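Our small group is called Skemano, and this month we wrote up our work on teaching a two-arm robot to do bathroom chores. I would like to share the method in a few posts.

1/ We do not record one long task. We cut each chore into 7 short skills, and every skill has its own start check. If the check fails, the robot goes back one skill.

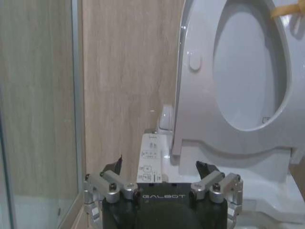 2/ The check uses the wrist view and the head view together. With the wrist view only, our model Piter was often too sure of itself.

3/ For training we used 121 demonstrations, all in the same bathroom. I know this is a narrow set, and we say so in the paper.
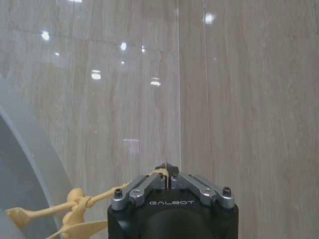

Why not train one big policy from start to end? We tried it first, and small errors in the early steps became large errors later.

4/ Labeling was the slow part. Two people marked the start and end of each skill, and we kept 103 demonstrations where their marks agreed.

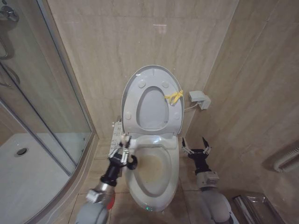 Left gripper at the side control panel, right gripper open.

5/ Going back one skill helped most in steps with contact, such as buttons and lids. In free motion it made almost no difference.
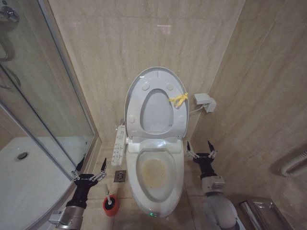
Ongart asks if the start checks must be trained again for every new room. For now we think yes, but only the last layer. We will test this in October.

6/ The labeling tool, Skakent, will be public after we clean the code. Please be patient with us.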